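The Drawer, the Dresser and the Other Drawer
Putting a kitchen back together in Stiltville

Sunday, February 9, 2020

Start with the cutlery. Everyone says start with the big stuff, get the pans out of the way, feel the progress. I did that last time and ended up with four neat stacks of pans on the floor and nowhere to put a teaspoon. So. Cutlery first, then whatever gets used before nine in the morning, then the rest.

The kitchen is in Stiltville, first floor, narrow, one good window. It was packed up in September for the floor to be done and then stayed packed, as these things do, well past Christmas. Boxes in the hall. Kettle on a chair. One saucepan for everything, and you get surprisingly good at one saucepan — rice, eggs, soup, coffee once, never again.

What came out of the boxes first was what had gone in last, meaning rubbish. Corks. A whisk with no handle. Three tins of the same mustard powder. Birthday candles, part used, in a freezer bag with a rubber band that had gone to toffee.

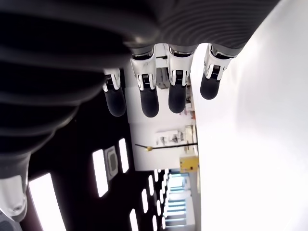 Stiltville, early on in the day.

The drawers are 60 cm wide, and no divider on sale seems to be. The Bognár ones stop short and leave a gap down the side that swallows skewers. I bought two anyway and filled the gap with the rolling pin. Works fine. The long drawer under the hob takes the wooden spoons lying down, which I prefer to a jar on the worktop, jars on worktops collect grease and you end up washing spoons you haven't used.

Knives on the wall. Tea towels folded in thirds and stood on end, so the one you want comes out without the whole pile. Foil, film and baking paper in the low cupboard by the bin, upright, in an old magazine file. I've seen racks sold for this at silly money.

Then the dresser. A Vadaston, second-hand, £79 plus a man with a van, and the van cost more. Deep shelves, too deep really. Plates at the front, fish kettle at the back, and that's the last anyone sees of the fish kettle. The trick if there is one is to put flat trays in and pull the trays out like drawers. Roasting tins do it just as well. Mine has the baking things in one, the preserving stuff in another, and a third for what I can only call string.

Do the glasses late. Your hands are tired by then, I know, but the paper is off everything else and there's room to set them down. I line the shelf with nothing. Tried cork, tried that rubbery mesh, it stuck to the paint and took a strip off in teh summer.

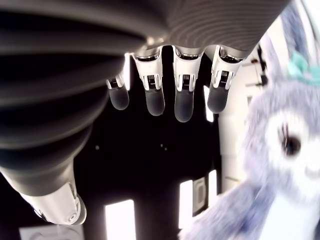
One reader in Borkilik wrote to disagree with nearly all of this. Pans first, always, she says, and low down, and if there's a shelf too deep for plates then the plates are on the wrong shelf. She keeps her glasses upside down and her mugs the right way up and thinks anyone who stands tea towels on end has too much time. She's right about the plates. I moved mine the same evening, up one, where the shelf is shallower and they fit with a hand's width to spare.

Food last. Dry goods in square tubs because round ones waste the corners. Label the lid if they live in a drawer, the side if they live on a shelf, and write the date in pencil. Spices I've given up on arranging by alphabet. Cumin and paprika and chilli by the hob, everything else in a shoebox, nutmeg wherever it likes.

What it costs: less than you'd think if you don't buy the tubs new. The catalogue that arrived while I was doing all this ran to 988 pages, a good lot of them boxes to put other boxes in. I turned down the corners of two and then recycled it.

Still to do — the cupboard over the fridge. Cake stand, thermos flasks, a fondue set that belongs to my sister and that she says belongs to me. Its been in that cupboard through two floors and one boiler. I'll get the steps out next weekend.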